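I caught Ngọc Hà on her lunch break in Drumville and asked the thing I always ask: can a machine clear up after breakfast yet? She laughed at me.

"In simulation, some mornings, yes," she said. "Picking up a bread roll is fine. Picking up the roll and leaving the egg in one piece - ask me in September." 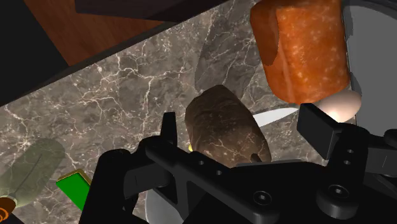

Her team has run that chore 3000 times on the computer, and she still does her own dishes (so do I, badly!). What about a real kitchen?

"A real one has my kids in it," she said. "I'd give it 2 years before I let it near a knife, and I'd stay in the room."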